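About Curik

We're a small dive shop and swim school run by Glenys Beddoe and Aled Llewellyn, and we love cold water! Glenys has been teaching people to snorkel for more than 40 years, and she still grins every time a beginner spots their first crab.

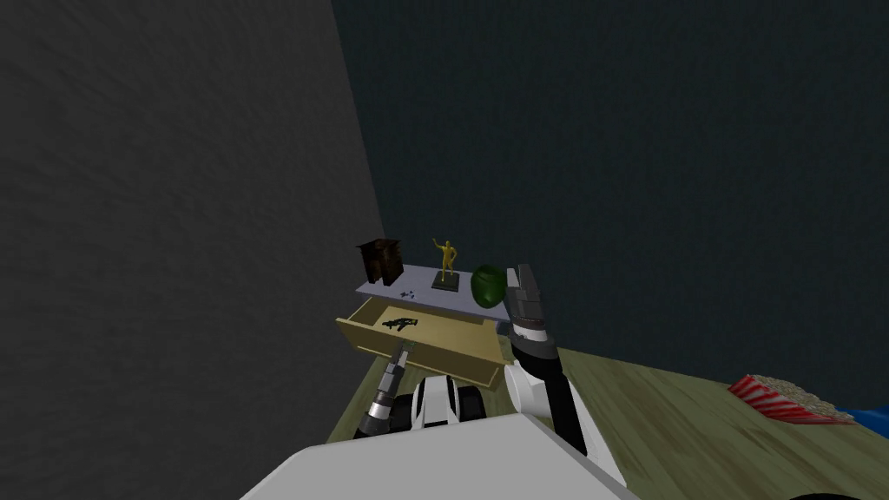
Our beginner classes are kept to four students, so there's plenty of time to get your mask fitting right (and to ask anything you like). Aled looks after rentals and regulator repairs. Drop by any day but Monday, we open at 7!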